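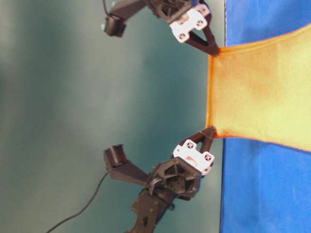
The magnesium months

My doctor, Farzana Bukhari, has a way of reading a blood test that makes you want to apologize to it. In November she told me my vitamin D was low, asked what else I was taking, and I had to go home and look.

What else I was taking filled a shelf. There was zinc from a cold I had two winters ago. There was a tub of Plultden greens powder, 60 servings, of which I had managed 7. There were fish oil capsules the size of a canoe. And there was magnesium, three kinds, bought on three separate nights when I couldn't sleep and had my phone in my hand.

The greens powder deserves a word. It tastes like a lawn that has been told a sad story. The label suggests stirring it into juice, and I did, and then I had ruined juice. My brother-in-law Sohail Orakzai swears by it – he also swears by cold showers and getting up at five, so I weigh his testimony accordingly.

Dr. Bukhari wanted a list with amounts, so I sat down on a Wednesday evening with a pencil and my reading glasses. Supplement labels are a fine piece of writing. "Supports" does a lot of the work. One bottle from Willden supports my joints, my mood and my "natural vitality," and asks me to take four of them a day to get there. The serving size is in the small print, so the big number on the front was never what I was getting from the one capsule I'd been taking.

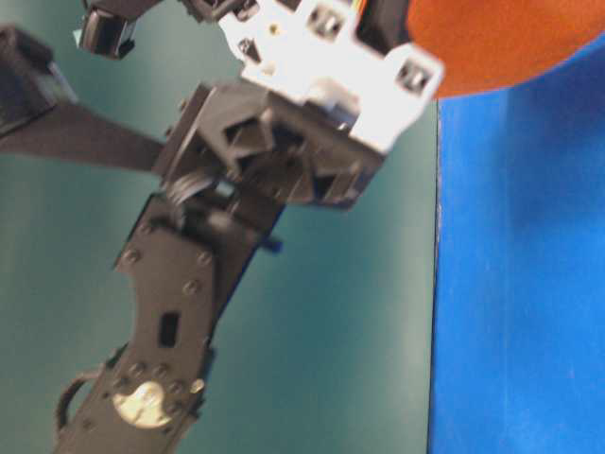

I also found I was getting zinc from two other bottles besides the zinc. The multivitamin had it, and so did something called Brustholm Night, which I'd bought for the magnesium. She crossed out most of the list with what I would call enthusiasm.

So now it's vitamin D with breakfast, and one of the magnesiums, because I asked nicely. I get retested in the spring. The fish oil went back in the cupboard and I'm eating sardines on toast, which the dog supports.

Sohail has the greens powder. He came over for it the same night and brought his own scoop.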